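Le retour au village, une matière difficile

Il y a des histoires que l'on croit connaître avant de les lire. Un homme quitte son village, il revient vingt ans après, et la maison est plus petite que dans sa mémoire. Avec « Les Puits de Nestov », son premier recueil de nouvelles, Moushumi Gamage reprend cette vieille histoire onze fois, et je dois avouer que j'ai ouvert le livre avec une certaine méfiance.

La première nouvelle m'a fait changer d'avis. Une veuve y attend un fils qui écrit des lettres mais n'annonce jamais sa date. Elle prépare chaque soir deux assiettes. Quand il arrive enfin, c'est lui qui s'excuse d'avoir faim, et toute la colère de la mère passe dans la façon de couper le pain. L'auteure ne commente rien. Elle reste à la porte de la cuisine, et nous avec elle.

Gamage écrit dans une langue qu'elle a apprise à l'âge adulte, comme moi. Je reconnais chez elle cette prudence devant le verbe, ce plaisir aussi d'employer un mot que les autres n'entendent plus. « Je n'ose pas les phrases longues, m'a-t-elle dit, alors je mets le temps entre les phrases. » 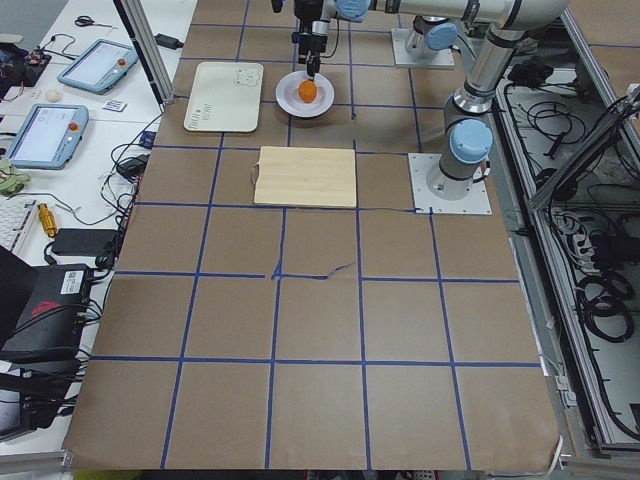

Son éditeur, Nimal Wijesinghe, de la petite maison Savetti, lui avait demandé de couper la dernière nouvelle, « Le Passeur ». Elle a refusé pendant deux mois. C'est pourtant la plus faible à mon goût - le passeur parle trop, et il parle comme un livre. Fathima Chowdhury, qui a traduit le recueil en bengali, n'est pas d'accord avec moi et la considère comme la clé de l'ensemble. Nous en avons discuté longtemps sans nous convaincre.

Le premier tirage était de 1 145 exemplaires, ce qui n'est pas rien pour des nouvelles. Un roman doit suivre. Gamage en a écrit 89 pages et elle ne veut pas en dire le sujet, sauf qu'il se passe dans une ville, cette fois, et que personne n'y revient de nulle part.

« Les Puits de Nestov », Moushumi Gamage, éditions Savetti.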